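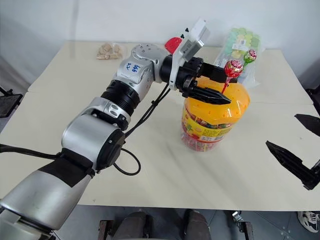

BARNLEY, May

Every spring I am asked by readers when they can buy a machine that tidies up after the children. I have no good date to give them. But I spent a Thursday at the Kauppinen workshop, where two robot arms are learning to clear a table, and I would like to write down what I understood there, in the most simple words I can.

The job was sweets. There is a plastic jar with an orange lid, there are lollipops, there are some bags, and the arms must learn to pick things up and put them in a sensible place. My daughter could do this when she was three, although she would have eaten the evidence. For a machine it is a serious piece of work. A lollipop stick is thin. It lies flat against the table, so the two fingers have to come down very low and close at the right moment. If they close too early they hold air, and if they go too low they push against the table and the arm stops itself.

Then comes the second difficulty, which I had not thought of before. When you hold a lollipop by the stick, the heavy end wants to turn. A person feels this and presses a little more. The grippers at Kauppinen have two fingers and feel very little, so Kulap Wannasri, who leads the work, prefers that they take the stick close to the round part. She was patient with my questions and let me stay until four in the afternoon.

She gave me some numbers from the spring. Her group has recorded 1396 attempts at picking up a single wrapped sweet. The last 500 were made with a new set of lessons which they call Jilell, and these went better, but she did not want me to print a percentage before they have repeated the test on another table with different light. I respect this. I have read too many announcements where a robot folds one towel beautifully and we never hear of it again.

What about shops and small factories? I think the answer there is more cheerful. At Brurkel, where they pack mixed boxes of biscuits, an arm has been moving full cartons from belt to pallet for two years. The cartons are always the same size and they arrive always at the same place. The filling of the boxes is still done by people. I asked the shift leader if she would like a machine for that also, and she said she would like one for cleaning under the belt first, please.

A home is the opposite of a packing belt. Bags are crinkled and shiny, and they change shape when you touch them. Things lie on top of other things. Somebody moves the jar. In my own kitchen the drawer with the plastic lids would defeat any arm I have seen until now, and it often defeats me.

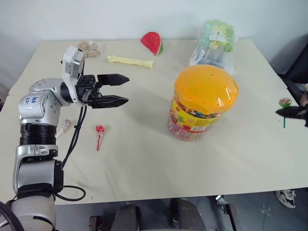 Can a robot clear the table in an ordinary house this year?

It can do small parts of the job, slowly and with a person watching, and I would not buy one for this purpose yet.

If you only want help with the floor, the small round vacuum machines are good enough, provided you lift the cables first. For dishes, the dishwasher remains the best household robot ever sold, even if it needs us to load it. I will visit Kauppinen again when the second table has been tested, and Ms Wannasri has promised me the figure then, whether it is a nice one or a poor one.

Newsletter > Machines at Work > Home and Shop Floor > Clearing the table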